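Atelier du club Numik : ranger un fruit dans une corbeille, nos astuces (et nos doutes)
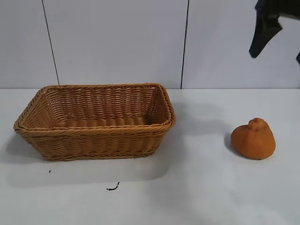 La corbeille tressée, vide, et le fruit orange posé à sa droite.

On nous avait promis un exercice de débutants. Je n'y crois plus. Voici quand même ce que nous avons retenu au club, à prendre avec des pincettes.

Le plateau. Blanc, c'est joli, mais la moindre poussière s'y voit. Un coup de chiffon microfibre à peine humide avant chaque série. Les produits à vitres de chez Ojala ? Je n'ai pas vu la différence avec l'eau du robinet.

La corbeille. Prenez-la évasée, l'ouverture pardonne un peu. Le bord torsadé, lui, ne pardonne rien : si la pince descend trop tôt, tout glisse. Deux pastilles antidérapantes sous le fond suffisent. Pentti Koivisto préfère la pâte adhésive - bon courage pour décoller ce qui reste entre les brins.

Le fruit. Sa forme de poire trapue est un piège. Les élèves visent le petit bouton du haut, moi je ferais serrer la partie large. Sur 134 essais notés en juin, 100 ont été jugés réussis, mais par ceux-là mêmes qui avaient écrit le programme.

La lumière. Les ombres trompent la détection plus souvent qu'on ne l'avoue. Avant de racheter une lampe à 24 euros, essayez de déplacer celle que vous avez.

Prochaine séance salle Beninen, apportez vos chiffons.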